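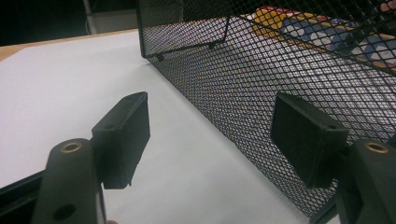 1/13/25

We finally settled on what to do with the space under the stairs, and after putting it off since we moved in I thought I should write it down while I still remember the measurements.

The house is a small terrace in Pembridge and has the usual cupboard under the stairs, with a low door at the front and a long dark wedge behind it. Until last week it held the vacuum cleaner, the ironing board, a box of light bulbs for fittings we no longer have, and a great deal of air that couldn't be reached without crawling. The meter is in there too, so the whole thing could never be closed off.

The first plan was pull-out drawers. I asked two firms to quote. Carkier came on a Tuesday evening, measured everything twice and sent a drawing the next morning. Malhotra took longer but asked better questions, mainly about what we wanted to keep in there and how often we would need to get at it. Their price was £657 for the tall section, fitted and primed, leaving the low end open for the meter. Carkier wanted to do the full run of drawers right down to the bottom step, and it was a good deal more.

We went with Malhotra. The tall section is now a coat cupboard with a rail, one high shelf for hats and bags, and a space at the bottom for shoes. The rail runs front to back, as the cupboard is too narrow to take a hanger the other way. I was doubtful about this, but it works well enough if you don't overload it. It takes 7 coats before the door starts to push back.

The low end has a simple lift-off panel over the meter, held by magnets. The vacuum lives next to it on its side.
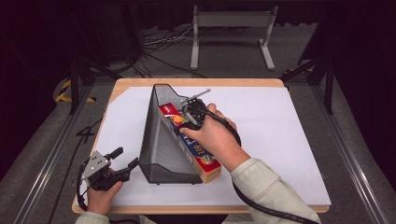
A reader who commented on my last post, Zimell, wrote that a lift-off panel is fine for a month and then gets left leaning against the wall, and that we should have had it hinged at the top with a stay. I did think about hinges. The trouble is that the slope leaves very little height for a door to swing up into, and the skirting gets in the way if you hang it from the side. So far the panel has gone back on each time, but I'll admit it has only been there a few days.

Painting is still to do. The primer is white and shows every mark already, mostly at shoe height. I'd like the doors the same colour as the hall walls so that they disappear a bit, though there is an argument for using the woodwork colour and treating them as part of the staircase. I have two tester pots and have put a patch of each on the inside of the door, where they both look the same.

Other things left on the list: a light (battery, with a sensor – I don't want to pay for wiring), a hook for the dog lead, and something along the floor to catch the wet from boots. The old lino in there is lifting at one corner and will need to come up first. I hope to have that finished in February.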